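Lestham Shared Workshop Opens Its Two-Arm Sorting Cell to Member Builds

LESTHAM, August 2023 - The Lestham Shared Workshop has released the build notes, table layout and control files for Edell, a two-arm sorting cell assembled by its members on a shared bench. The cell is now bookable by any member who has completed the bench induction. The files may be copied and modified without a fee.

Edell is meant for small, light objects that have to be picked from an open table and placed in a tray or bin. The work area is covered in brown paper and divided into cells by strips of blue painter's tape. Each arm stands on its own square metal plate and carries a black two-finger gripper. The frame is aluminum extrusion, chosen so that posts and brackets can be moved without drilling.
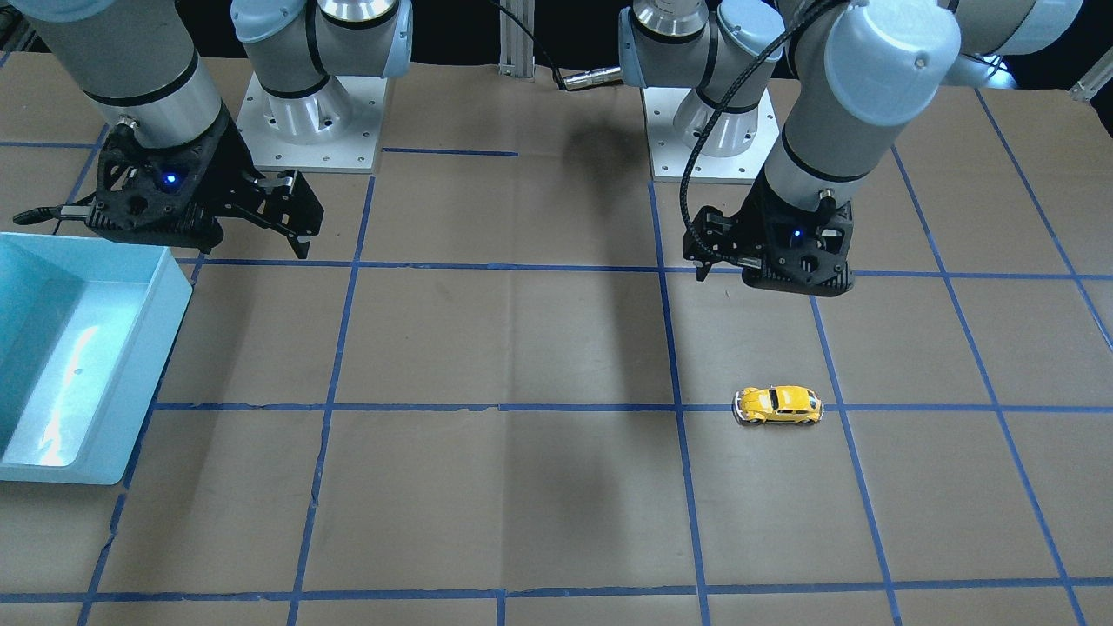
Reading time: 8 minutes

Background

The project began in March as a proposal to replace an older single-arm bench, known in the workshop as Devitz. Devitz could move parts between fixed nests, but every new part required a new nest, and most members who tried it spent more time making fixtures than running the arm. The proposal asked for a flat table, no nests, and enough reach for two arms to share one tray.

The build group adopted three requirements at the outset. The table surface had to be replaceable by one person in a single evening. The arms had to be usable separately, so that a fault on one side would not close the bench. All dimensions needed to reproduce the table had to fit in one printed document.

The finished document runs to 22 pages. It covers the frame, the plates, cable routing, the tape grid, the stop procedure and the acceptance test. A separate file holds the arm programs, which are commented line by line.

Frame and mounting

The frame was cut and squared before anything else was fitted. The group checked both diagonals of the table, corrected the error with shims under one rail, and then checked again with the arms in place. The second check matters more than the first. An arm reaching forward loads the near side of the table, and a frame that is square when empty may not stay that way.

Base plates are bolted down through the work surface. Bolts are tightened in a cross pattern in two passes, and a paint mark is drawn across each bolt head so that movement can be found by eye during the weekly check. The first version of the plate had slotted holes for adjustment. These were dropped after the plate crept during fast moves. The released drawing uses plain round holes, and adjustment is handled in software.

Builders who intend to fit a lighter table than the one specified should reduce the acceleration limits in the arm programs before the first powered move. The released values are set for the heavier table and will shake a light one.

Surface and grid

Paper was selected after trials with painted board and a rubber mat. Painted board showed glare under the bench lights, and the mat held small parts by friction when the grippers tried to slide them. Kraft paper is dull, cheap and easy to write on. It also creases, and the notes give a method for pulling it tight from the center outward before the edges are fixed.

The tape grid has two functions. Operators use it to call out positions by row and column when setting up a test, and it gives a quick visual reference when a camera or an arm has been disturbed. It isn't used for precision. Cell positions in the software are taken from touch points recorded with the gripper closed, and the tape is laid afterward to match.

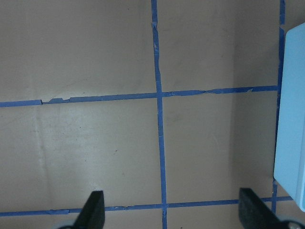

The notes recommend laying the long strips first, in one pull from edge to edge, and pressing them down with a plastic card. Short strips follow. Joints should overlap in the direction of travel used most often by the grippers, so that a finger sliding along the paper does not lift a loose end. Damaged lengths are cut out and patched on the spot. Full replacement is left until the paper itself is changed.

Grippers

Both grippers use the same body, the same fingers and the same cable length, and can be exchanged between arms. The fingers are flat on the inside. Shaped fingers were tested for round parts and gave a better hold, but they had to be swapped whenever the part changed, and the group considered this a return to the fixture problem of the earlier bench.

Gripper cables are left with a loop at the wrist. The loop must be long enough for full wrist rotation in both directions and short enough to stay off the table at the lowest working height. The document gives a procedure for setting it: rotate to each limit by hand with drive power off, mark the cable at the tightest point, add slack, and secure it above the mark. Two cables were damaged during early work before the procedure was written down.

Grip force is set low by default. Members working with toys, caps, small boxes and similar items should have no reason to raise it. Heavier items are outside the intended use of the bench.

Control and stop procedure

Each arm has its own controller and its own teach pendant with a red emergency stop button. The workshop rule is that the pendants stay on the side desk within reach of the operator whenever drive power is on. An operator working with both arms checks both stops at the start of every session and records the result in the bench log.

Motion programs are written so that each arm has a home region and the two share a central region. An arm requests the central region before entering it and releases it on leaving. The method is slow compared with full path planning for both arms, but it can be followed on paper, and a new member can read the log and determine which arm was waiting and for how long. The group has kept it for that reason.

The most common fault in the first weeks was an arm that failed to release the central region after a missed grip. The program now returns the arm to its home region after a miss and releases the region before any second attempt is made. 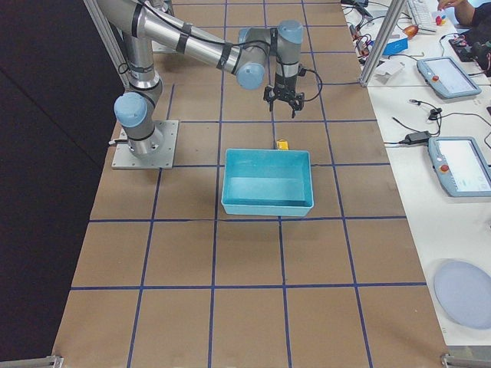 Lindgren asked whether the tray position could be taught once and left alone, given how often a tray is knocked or moved between sessions. In the current release it cannot. The tray is re-taught at the start of each session with two touch points on the rim, and the program refuses to run if the new points differ from the old ones by more than the set limit until the operator confirms the change. Lindgren also suggested locating pins in the table, and the suggestion has been recorded for the next revision. Pins would go through the paper, and the build group wants to test whether the holes tear when the paper is pulled tight.

Acceptance test

A bench built from the released files is considered complete when it passes a short acceptance test. The test uses one small object and one open tray. The object is placed by hand in a cell named by the operator, picked by the nearer arm, and placed in the tray. It is then removed by hand and the test is repeated in another cell.

A full run is 10 placements with no operator contact other than loading and unloading. A dropped object ends the run. A placement that touches the rim of the tray is logged but does not end the run. The bench must complete 3 full runs in sequence, with a power cycle between runs. The power cycle was added to the test when it was found that one arm could lose its tool offset on restart and still report ready.

The workshop bench passed on its second attempt. The first attempt ended on a dropped object in the far row, traced to a wrist bolt that had not been marked and had loosened. The released checklist includes that bolt.

Side desk and cabling

The side desk is treated as part of the build, with its own page in the notes. It carries the pendants, power adapters, keyboard and any electronics under test. Power leads and signal leads should leave the table at different points where space permits. Adapters are kept off the work surface and out from under the paper, where they would create a raised spot and trap heat.

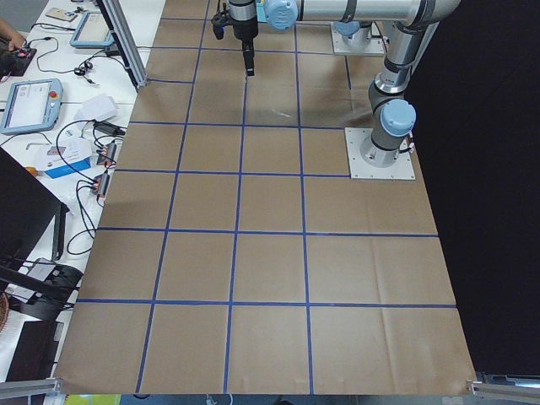

Cables crossing from the desk to the frame need enough length for the desk to be pulled back when the paper is changed. The first layout did not allow this, and three connectors had to be undone each time. Longer leads were fitted and the excess is tied at the desk end, where it can be inspected without leaning over the table.

A dark curtain is hung along the side of the table opposite the desk. It reduces stray reflections and gives the cameras a plain background. Any heavy matte cloth is suitable, provided that it hangs clear of the full reach of both arms. The notes require a reach check at low speed after the curtain is hung and again after it has been washed.

Known limits

Edell does not identify objects. The operator names the cell, and the arm goes to the cell. Camera-based picking is under development on a separate branch of the files and is not covered by the acceptance test. Members may run it at reduced speed.

The bench has not been tested with wet, sharp or powdery items, and the workshop does not permit them on the table.

Availability

The build document, drawings, arm programs and checklists are available at the workshop desk and from the Lestham file server. Printed copies are supplied at the cost of paper. Corrections should be submitted on the form at the back of the document with the page number and, where a dimension is in question, the measured value.

Bench time is booked in two-hour blocks. Members who have used Devitz still need to complete the Edell induction, as the stop procedure is different. Devitz will remain in service for fixed-nest work until its spare parts are used up.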